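## 4. Setting up your town's budget watch in Muvlow

Now for the fun part! Once your town's audit is loaded, Muvlow can track its debt, pension costs and cash from one year to the next, and you'll start spotting trends that are really hard to see in a 200-page PDF.

1. Open **Places** and choose your town. We use Barajas in this guide, with a February fiscal year end.
2. Click **Add fund** and pick **General Fund**. Leave the water and sewer funds for section 5.
3. Enter the unrestricted cash balance in thousands. For Barajas, that's 3,845.
4. Under **History**, set the number of years to 14.
5. Click **Build**. The chart takes a minute or so to draw, and it's a great moment when the lines come in!

> **Note:** If your audit was exported from Vutell, the pension table arrives as a separate file. Add it before step 5.
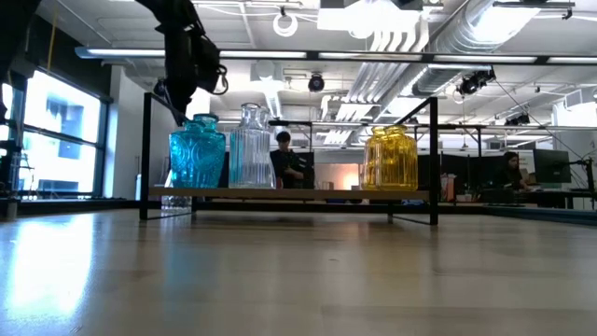 Next, switch on alerts. Go to **Watch > Rules** and turn on **Days of cash** and **Debt per resident**. You can set your own limits for both, and we love hearing which ones people settle on.

6. Set **Consecutive declines** to 4. Muvlow will flag the fund after that many down years in a row.
7. Click **Save rules**.

> **Caution:** Changing the fiscal year end after saving clears every rule for that town. Export them first with **Rules > Copy out**.

Restated figures show in gray until you accept them.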